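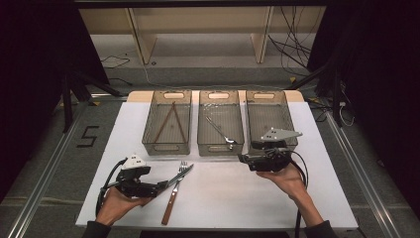

Mizanur Wijesinghe replied that he had sorted cutlery his own way for years, thank you, and that knives should go with the forks because they get used together. Noted. Ticket stays open.

Hokley Kitchen Help, ticket 1565
Posted in February by Asanka Haque
14 comments | Share

Problem as reported: spoons keep turning up in with the chopsticks. The Nillden drawer inserts were pulled and replaced with smoky see-through bins, one kind of thing per bin. Complaints went up.

Tried so far:

Swapped the order. Chopsticks left, spoons middle. Held until lunch.

Asked people to look through the side of the bin before dropping things in. They looked. They dropped them in anyway.

Checked whether the bins slide about. They do, if you yank one by the handle hole, and then the spoon bin is where the fork bin was. Pushing them back in line fixes it for as long as you stand there. 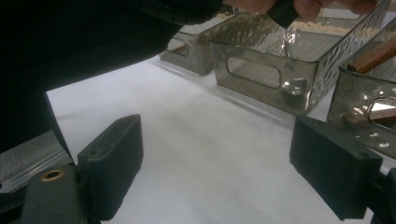

Bins in a row, handle holes facing out.

Strips of tape for labels were suggested by the Undville kitchen. On a rippled wall like this one, ours peeled at the corners by 2 p.m. A tag tied through the handle hole has lasted longer, though it now says FROKS.

Still to do: decide on the knives. Mizanur wants them in with the forks. I want them in a bin of their own, and I'm the one who closes the ticket.

Status: waiting on Mizanur.

We use cookies to improve your visit. Accept | Settings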